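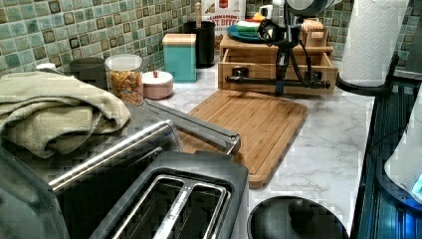
Kitchen arm gets its September update

We've finally got the Honus arm hanging over the worktop at home, and I'm thrilled (my toast less so)! Fuad Wubshet rewired the gripper and I did the fiddly bit, which was 30 evenings of code. The plan is breakfast: tongs, toaster, then the drawer in the bamboo box. Parts have come to roughly 1685 euros so far, cables included. Next job is a softer grip, and Milagros Iturra is printing new fingers for it at the Grendach workshop.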